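Notes from the Sollmont cell, teleop demos for the tape measure task. Posting as I go. 1/7

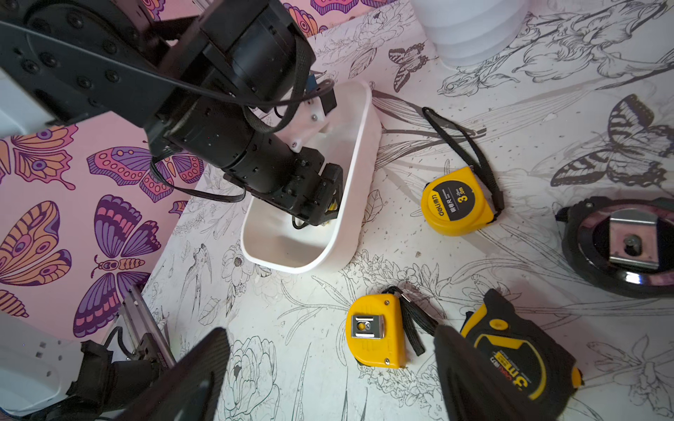 Target was 300 episodes, all driven by remote control. We kept 297. The other three had dropped joint data and went in the bin. 2/7

Operator rule: close the gripper, pause, then move. Skip the pause and the policy learns to drag. We saw this on the Bouvier set, where fast demos looked great on video and trained badly. 3/7

Tape measures are awkward. Belt clip up and belt clip down are 2 different grasps – label them separately. Straps are worse. A loop can catch a finger on release. 4/7

Hand guiding was tried first. Fine for coarse reach, poor near the tray rim, and your own arm ends up in the wrist view. Remote only from now on. 5/7

Start poses get shuffled between episodes. Operators drift toward tidy layouts by late afternoon, so the Drimamov script now picks the layout for them. 6/7

Log total across all Sernovum tasks is 679 episodes. Next batch in July: same tray, new operator, slower release. Open question is whether to trim the pauses before training. I lean toward leaving them in. 7/7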